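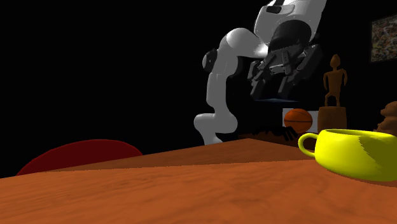 Hafiz Oei repairs and refinishes tables. He has done other furniture in his time, and he will look at a chair if a regular customer brings one in, but the sign outside his shop in Paiva says TABLES and he likes it that way.

"Chairs are a different business," he says. "Chairs have joints that people lean back on. A table mostly stands there. What goes wrong with it goes wrong on top."

He opened the shop after 11 years at Korkell, a firm that made dining sets for hotels. He started there sweeping the finishing room and left as the person who decided whether a top went out or went back for another coat. When Korkell moved its finishing work to another state, he was offered a place and turned it down. His wife's parents lived two streets away, and their daughter had just started school.

The first winter was slow. He took in 44 jobs between November and the end of March, and several of those were for relatives. "I charged my uncle," he says. "He still brings it up."

Most of what comes through the door now is family furniture with a damaged top: water rings, burns from a hot dish, a child's name scratched with a fork. People usually call expecting to be told it needs to be sanded down to bare wood. Oei says he does that on fewer than half the jobs.

"You lose something every time you sand," he says. "If it's solid, fine, you've got room. If it's veneer, you might have room for one sanding in its whole life, and somebody's grandfather may have used that up already."

His first question on the phone is what the table has been cleaned with. The answer is usually a spray polish with silicone in it, and that makes his work harder, as new finish pulls away from silicone and leaves small craters. He washes every top twice before doing anything else, then leaves it overnight. He checks it again around seven in the morning, when the light comes in low through the side window and shows up marks that the ceiling lamps hide.

White rings are the easiest. They are moisture caught in the finish, and he can often get them out with a cloth, a little alcohol and some patience. Black rings mean the water has reached the wood and reacted with it. Those need bleaching, and he warns people that the spot may come up a shade lighter than what is around it.

"I tell them before, not after," he says. "If I tell you before, it's information. If I tell you after, it's an excuse."

For color he mixes his own stains, and he keeps a board for each one with the recipe written on the back in pencil. The reds give him the most trouble. Old reddish finishes fade unevenly, so the part of the table under the runner can be much darker than the ends. He matches to the middle and blends outward, which can take three days on a large top.

He is less fussy about brands than I expected. He uses a wiping varnish from Plindovier on kitchen tables, and shellac on anything old enough to have had it in the first place. A salesman once left him a case of something that was supposed to cure in an hour. He used it on his own workbench, and it is still there, slightly yellow.

The biggest job he has taken was for the Sosari, a restaurant across the river that closed for a remodel and wanted its old tables kept. The bill came to $2,316, less than the owner had been quoted for new ones. Oei did the work in June with the shop doors open and two fans running. One top had a split along its whole length, and he glued it, clamped it and told the owner to put it somewhere away from the radiator. The owner put it next to the radiator. It came back in January.

"I fixed it again," Oei says. "I didn't say anything. Well, I said one thing."

I asked what people should do at home, and he kept it short. Wipe spills when they happen. Use a damp cloth, then a dry one. Keep the table out of direct sun if there is another place for it, and if there isn't, move the things on it from time to time so that it fades evenly. He has no objection to coasters but doesn't use them himself.

His own table is pine and came from a church sale for $90. He has never refinished it. There is a burn near one corner from a pan his daughter set down when she was nine, and a row of dents where she used to do her homework with a ballpoint pen and no pad under the paper. She is in college now.

"My wife asks me when I'm going to do ours," he says. "I say it's in line." At the moment the line is six weeks long, and he has stopped taking new work until it gets down to four.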